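Notes pour l'exposé « Coudre, c'est passer l'aiguille » – séminaire Sevham, 2022-09-07

Commencer sans diapo. Demander qui, dans la salle, sait recoudre un bouton. Laisser durer le silence, il est instructif.

Remercier Firdevs Dönmez pour la relecture (elle a supprimé 43 adverbes, il en reste).

1. Le fil. Tout le monde parle du nœud, personne de la longueur. Trop court, on jure ; trop long, on jure plus tard. Raconter l'histoire de Thaddäus Fankhauser et de sa bobine. Version courte, surtout s'il est dans la salle.

2. L'aiguille. Elle est courbe, elle veut donc tourner. La pousser tout droit revient à discuter avec un guichet fermé. Mimer le geste du poignet, sans renverser le verre d'eau comme en novembre.

3. Le passage d'un instrument à l'autre. Ralentir ici – c'est le cœur de l'exposé. On prend d'un côté, on lâche de l'autre, dans cet ordre. Se taire quatre secondes.
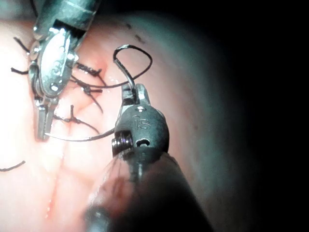 Aiguille courbe, fil sombre, deux instruments.
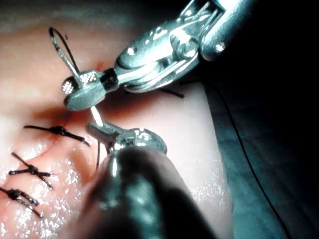
Enchaîner sur l'apprentissage. Müzeyyen Altıntaş fait répéter la prise à vide avant d'autoriser le moindre point. Les internes détestent, puis ils font pareil avec les suivants.

Si Nevzat Canpolat pose sa question sur les gauchers : répondre oui, et proposer d'en reparler au café.

Il reste deux minutes pour la bibliographie. Rendre le pointeur à Kalliopi Tomić, qui le réclame depuis la dernière fois.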